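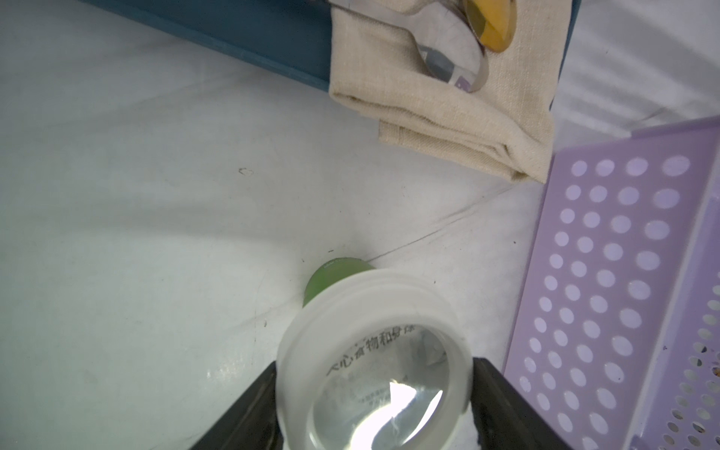
A clear plastic container with Chinese lettering, with a light-green lid behind it.

Brukcombe Community Center will open a tableware lending shelf in January, allowing residents to borrow utensils, trays, napkins, baskets and food containers for family meals and neighborhood events at no charge.

The shelf has been set up with a grant of 2,560 euros from the Drinis Foundation. It will be located on the ground floor, next to the Gál Room, and will hold roughly 200 pieces when it opens. Residents may borrow up to 30 pieces at a time and keep them for two weeks.

Items have been collected from households across the district and do not form matching sets. Spoons with white, black and gold finishes will be lent side by side, together with pieces that have pink or teal handles.
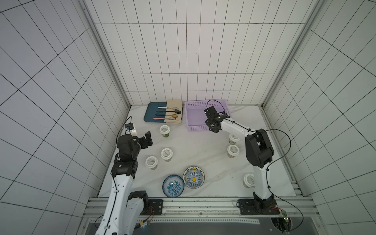 Each loan will be packed on a tray with a folded cloth napkin, and smaller articles may be carried home in a basket. Containers are to be returned clean and with their lids. Borrowers are asked to report missing or damaged pieces at the front desk, where replacements will be arranged without a fee for the first loan.

"Many families own enough tableware for four people and need enough for twelve on one or two occasions a year," said Eulalia Herrera, director of the center. "The shelf is intended for those occasions."

Andor Csonka will oversee loans and returns. Donations of spoons, serving pieces and lidded containers in good condition will be accepted at the front desk until 6 p.m. on working days. Glassware and knives cannot be accepted at present.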